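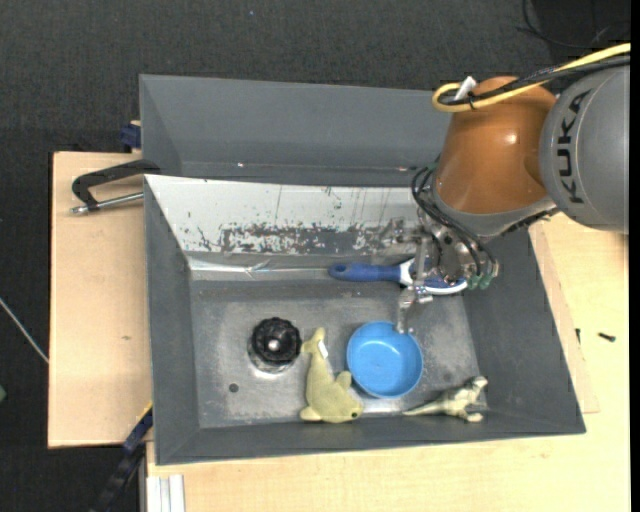
Photo: Jurgita Adomaitis

Search this site Go

How to sort out a kitchen utensil drawer (and keep it that way)

Last updated: December

My top drawer stopped opening in the spring. It would come out as far as the width of a hand, then something at the back would stand up and jam against the worktop, and I'd have to slide a ruler in and waggle it until whatever it was lay down again. I lived like that for months! In the end it was the potato masher, and once I'd got it out I was so cross that I emptied the whole lot onto the table and started again. I've since done my mum's drawer and my sister's as well, so what follows has been tried on three very different kitchens.

Set aside an afternoon if your drawer is as bad as mine was. The sorting is quick. The washing and drying is what takes the time, and you don't want to be doing it while somebody is asking what's for tea.

What you'll need

A clear table or a good stretch of worktop
A couple of old towels
Washing-up liquid and an old toothbrush
A tape measure
Two boxes, any size
Drawer liner
Dividers or a tray (don't buy these yet, please, I'll come to it)

Step 1: Empty it completely

Take everything out. I mean the takeaway chopsticks and the birthday candles too. If your drawer lifts off its runners, lift it off and tip the crumbs straight into the bin. Mine doesn't, so I used the thin nozzle on the vacuum and then a damp cloth wrapped round a butter knife for the corners.

While it's empty, have a look at the runners. If there's a screw working loose this is the moment to tighten it, and a wipe along the metal with a dry cloth gets rid of a surprising amount of fluff. My sister's drawer had been squeaking for years and that was all it wanted.

Step 2: Put like with like

Spread the towels out and make groups. Mine ended up as stirring, turning, serving, cutting and peeling, measuring, baking, and a big heap of gadgets I couldn't put anywhere. Yours will be different (my mum has an entire family of cake forks) and that's fine.

Don't decide about anything yet. I tried deciding as I went along the first time and ended up sitting on the floor with a melon baller, thinking about a holiday. Just group, and keep moving.

Step 3: Choose what stays

Now go one group at a time. Pick up the one you reach for when you're cooking and put it on the keep side. Then look at the others and see whether any of them does a job the first one can't. I had four slotted spoons. I kept the deep one for eggs and the flat one for gnocchi, and the other two went to the charity shop.

Things I'd let go of without much thought:

- anything with a handle that spins round or wobbles
- plastic spatulas with a melted or furry edge
- wooden spoons that have split, as they never dry out properly in the crack
- the second tin opener, if the first one works
- peelers that have gone blunt (a new one is cheap and you'll feel like a queen)

For the gadgets, use the second box. Put the maybes in, tape it up, and write the month on the lid. If you haven't gone looking for something in 100 days, you can pass the box on without opening it. I'll confess I opened mine, for the cherry stoner, and I'd do it again.

Step 4: Wash what's left

Everything that has been in a drawer for years is a bit tacky, even if it went in clean. Warm water, washing-up liquid, and the toothbrush for the place where the head joins the handle. That join is where the muck hides, especially on silicone spatulas that pull apart. Pull them apart! I hadn't known mine did and I won't tell you what was in there.

Wooden things shouldn't soak. Give them a quick wash, stand them up in a jug overnight, and rub in a little food-safe mineral oil the next day. Leave it on for 30 minutes and wipe off whatever hasn't gone in.

Step 5: Measure, then shop

So many of us buy the tray first. I had a lovely bamboo one that was too tall by a whisker and sat in the cupboard under the stairs for two years. Measure the inside of the drawer, front to back and side to side, and then the height with the drawer closed, or as near as you can judge it. The height is the one people forget. Write all of it on your phone.

Then lay your longest utensil down and measure that as well. If it won't fit front to back, try it on the diagonal, or let it live in a pot by the hob and be done with it. Ladles are nearly always happier in a pot.

I used the adjustable dividers from Tronetti in my own kitchen. They're sprung at both ends and grip well enough, though one of them pings off if you shove the drawer shut with your hip. For my mum we cut down shoe boxes and covered them in leftover wallpaper, and I think hers looks nicer than mine.

Step 6: Put it back in the order you cook

Nearest the front goes whatever you grab with one hand while the other one is holding a pan. For me that's tongs, the fish slice and the small spatula. Baking bits go at the back, because I only bake when it rains.

Turn all the handles the same way. It sounds fussy, but you can get hold of things without looking, and sharp ends aren't pointing at you. Anything with a blade gets its own slot or a cover. A wine cork pushed onto the end of a skewer does very well.

Keeping it going

When something new comes in, something old goes out, and I do a five-minute tidy whenever I change the oven gloves. If the drawer starts to catch, stop and look straight away. Don't fetch the ruler.

Next time I'm doing the cupboard with all the plastic tubs in it, so wish me luck with the lids.

Contact | Copyright, all rights reserved | Back to top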